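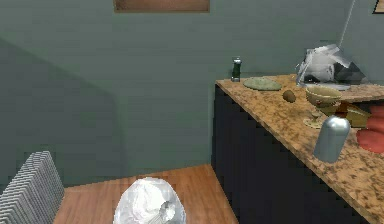
Please start with the sensors that went quiet, was the first thing the plant team at Lillberg asked of us, so that is where this report starts. Of the 179 units we installed in February, 137 now send readings without a gap, and we're so pleased with that (and grateful for your patience!).
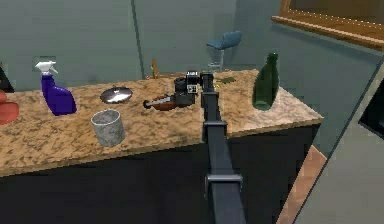
Battery life has been the harder job, and we have spent more evenings on it than we planned. The Bodnár gateways wake the sensors too often, so we are stretching the interval. We also keep a short list of ordinary things a sensor tag may one day have to sit on, and a knife with a rounded brown handle and a short blade gives very little flat surface to stick anything to.

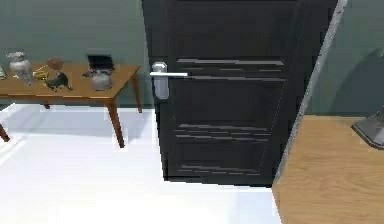
The longer interval is running on 100 units so far, and the rest will follow once Trendach has sent the new firmware, which we hope to have before the next payment falls due.

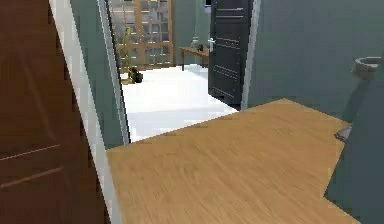 Could the alerts go to the shift phones as well as the dashboard, Drulura wanted to know, and yes, they can. It adds 2 days of work and we would love your go-ahead.

Report date: 2024-04-05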